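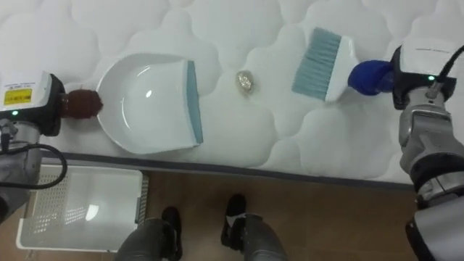

Housekeeping Diary
2026-01-29
Posted by the Accommodation Office, Mudgway House

The winter inspection of the residential wing was completed today. All 94 rooms were visited, and the findings have been entered in the register. The general standard was good. Mattresses on the upper floor are due to be turned before the end of the month, and 20 have been set aside for replacement under the Dilari contract.

The linen delivery from Bindier arrived shortly after noon. It was short by one bale of pillowcases, and the supplier has been informed in writing. The remaining stock was shelved in the east store.

Residents are reminded that windows should be opened for a short time each morning - damp was noted in several corner rooms. The Dudness annexe remains closed until May while the heating is renewed. Requests for extra blankets should be left at the front desk before supper.

We use cookies to improve your visit to this site. Accept | Manage settings

Recent entries
Boiler service at the Dudness annexe
Changes to laundry hours
Lost property: winter list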